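3.2 Kitchen layout and food storage

Households in Erkport and Markthorpe were asked where they kept bread, milk and leftovers. Of the 400 homes visited, 18 had no fridge and were left out of Table 2. In most of the others the fridge stood within reach of the worktop used for preparing meals.
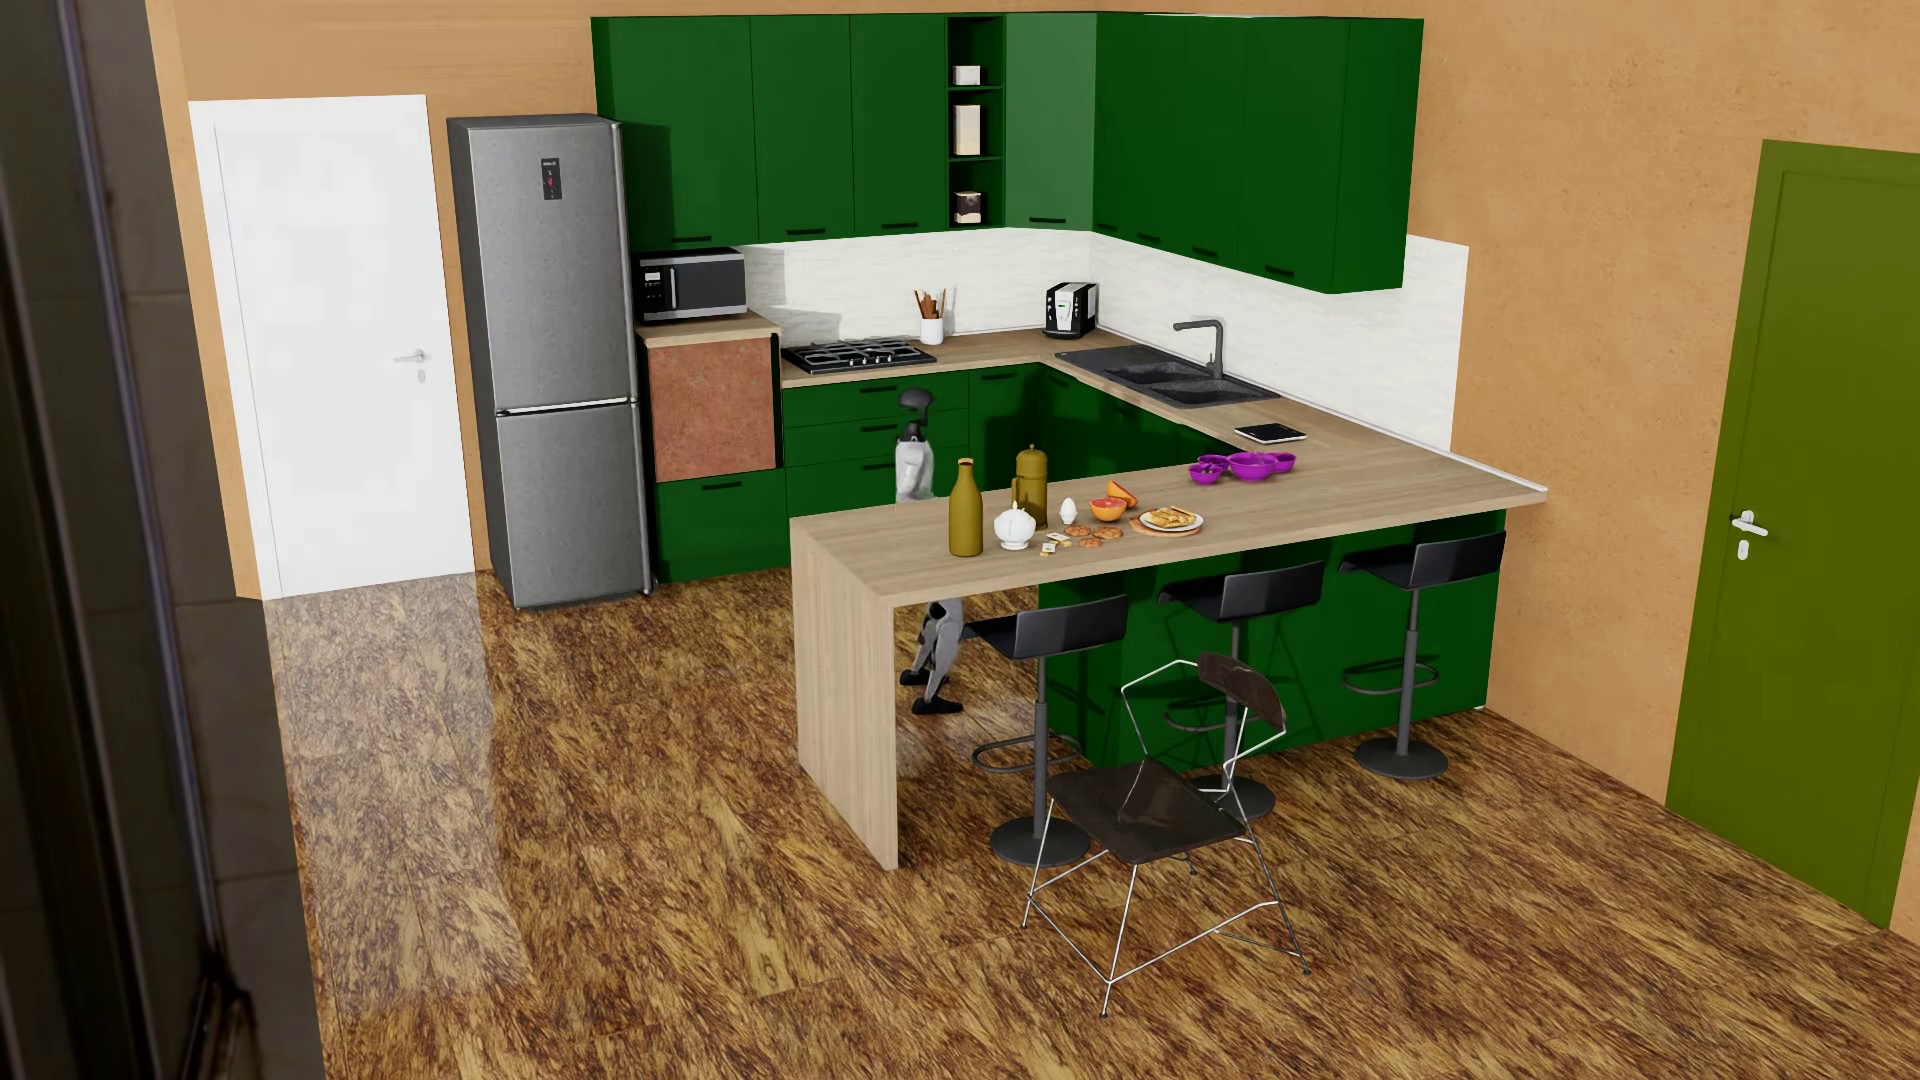 Figure 4. Kitchen with the microwave beside the fridge.

One Markthorpe tenant said that leftovers went in the bin when the fridge was full, whatever their age. Similar answers came from larger households in Erkport, where bread was the item most often thrown away. Milk was rarely wasted in either town.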